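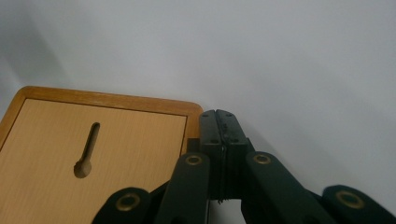 *Unit 11, jaws closed, beside the box lid. Fiber visible at the lower end of the finger seam.*

**Ticket 1089 — hand gripper, jaw closure offset**
Opened: Monday, August 8, 2022
Reported by: Sandamali Ekanayake
Assigned to: Mirsad Angelovski
Site: Nasdale, bench 2
Status: monitoring

**Symptom**
Logged jaw width does not return to zero on a full close. Offset comes and goes between closes. The Gretska logger flags it as "object held" with nothing in the jaws.

**Log**

09:40 — Power-cycled the logger and re-ran the zero routine. Offset came back during the next set of closes. Not a startup fault.

10:05 — Inspected the fingers under the bench lamp. Thread or fiber caught between the jaws, low on the seam. Right finger has a light scuff along the inner face. Compared with the intake photos from Radu: scuff was already there, so leaving it out of this ticket.

10:20 — Pulled the fiber with tweezers. Wiped both gripping faces with alcohol on a lint-free cloth. Do not use the blue shop towels, they shed.

10:35 — Checked the finger plate screws, upper and lower on each side. Lower left took a quarter turn. The rest were tight. No threadlocker on any of them.

10:50 — Worked each linkage arm by hand at the brass-colored bushings. No side play on the inner pair. Left outer is a little stiffer than the right outer but moves freely through its travel. No oil added; the bushings run dry on this model.

11:15 — Re-zeroed. Ran 60 open/close cycles, no false flags.

**Cause**
Probably debris in the jaw. The loose screw may have added to it. I changed both before retesting, so I can't separate them.

**Open items**
- Virgilio to order threadlocker, low strength only.
- Add a seam check to the start-of-shift sheet.
- Sandamali to run 1000 cycles on unit 11 and attach the log. Close the ticket if there are no flags — otherwise swap the left finger plate and reassign to me.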